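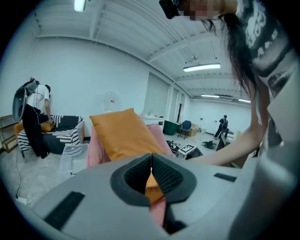
Wer den ganzen Tag Kissen aufrichtet, hat am Abend nichts in der Hand, meinte Rawan Najjar, als wir bei Prolow in der Pause über die neue Arbeit sprachen. Ich habe ihr widersprochen, aber nur halb.

Bis August habe ich selbst in der Aufbereitung gearbeitet, Polster prüfen, Sitze herrichten, Kartons packen. Jetzt führen wir dort den Greifer von Hand, damit die Maschine die Griffe später allein kann. Ein Kissen in den Sessel, schräg stellen, wieder heraus. Meine Vorgabe sind 56 Durchgänge pro Schicht, an guten Tagen schaffe ich mehr.

Körperlich ist es leichter als früher. Dafür fehlt mir das Reden, mit dem Gerät am Kopf unterhält man sich kaum. Bilal Issa ist nach 14 Tagen zurück ins Lager gegangen, Kiều Khương will bleiben und später die Anlage betreuen.

Was aus den anderen Stellen wird, wissen wir nicht. Zugesagt ist, dass bis zum Sommer alle bleiben. Schriftlich habe ich das noch nicht gesehen. Ich frage nächste Woche noch einmal im Büro nach.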